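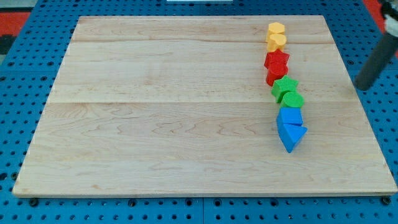
Shape blocks sorted by colour on the work board, with the arm to the right, over the perforated table.

How to budget for a small robot arm station

Ravindra Uniyal, Plamside workshop notes, February 2023

These notes are for anyone asked to put a figure on a first robot arm for a teaching room, a small lab or a light assembly bench. They come from fitting out the sorting station at Plamside, and from the mistakes in our first budget, which covered the arm and very little else.

1. Write down the task before you look at arms

Put the job in one sentence. Ours was: pick up a small block, move it across a board, and set it down in line with the others, grouped by colour. From that sentence you can work out the three things a supplier will ask for: the weight of the heaviest part, the furthest point the arm must reach, and how closely each part must be placed.

Weigh the heaviest part and add the weight of the gripper. People forget the gripper. The payload on a data sheet is nearly always the total at the end of the arm, so a heavy gripper eats into it before you have lifted anything.

2. Measure the reach on the real table

Mark the base position with tape and measure to the far corner of the work area, then to the near corner. Arms are awkward close to their own base as well as at full stretch. If either corner is near the limit, move the base before you pay for a longer arm. We had a quote from Gurkari for the next size up and dropped it after shifting the base mount along by a few holes.

3. Price the table and the work surface

A perforated top costs more than a plain bench. It saves time every time the layout changes, as you can bolt a board or a fixture down and find the same position again. Budget for:

the top itself and a frame stiff enough not to sway when the arm stops
one work board in use and one spare
fasteners, in more lengths than you think you need
delivery, which for a heavy frame can be a separate line

A wooden board is fine for light parts. It is cheap, kind to dropped pieces and easy to redrill. Check it for flatness twice a year, and replace it if it has bowed.

4. Choose test parts early

Buy or make the test parts before the gripper. Flat-sided shapes such as cubes and hexagons are easy to hold. Stars, hearts and triangles are harder, and a gripper that manages a cube may let a star turn as it closes. Strong, separate colours help if you plan to add a camera later. Oľga Tichý, who ran our trials, asked for two sets of everything, and both have been used.

5. Leave a line for the gripper and fingers

Ask whether the fingers can be swapped and what a spare pair costs. We compared a fixed-finger unit from Rusnák with a Vemunine one that takes printed fingers. The second cost more to buy, but we expected to change shapes often and took it for that reason.

6. Add the costs that are not hardware

Our running list had 131 lines by the end, and a good part of it was not equipment at all. Check these before you sign anything:

installation and the first day's training
software licences, including what happens after the first year
a risk assessment, and any guarding that comes out of it
electrical work, if the nearest socket is on the wrong wall
floor space, with room to walk round the table
staff time for setting up

We set aside 2,000 pounds for guarding and electrical work together and spent more than that. Get the electrician in to look before you fix the number.

7. Plan the order of buying

Order the slowest item first, normally the arm. Have the table in place before it arrives, so the base can be mounted on the day. Leave the camera until the plain pick and place has been tested. Allow 6 weeks between the table going in and the first session with users. We allowed 2 and had to move the session.

8. Keep something back

Hold a reserve for the first year and say in the budget what it is for — spare fingers, a replacement cable, a second board. A line marked only "contingency" tends to be the first one cut. Keep the quotes with the budget sheet, with the date each one runs out written next to it.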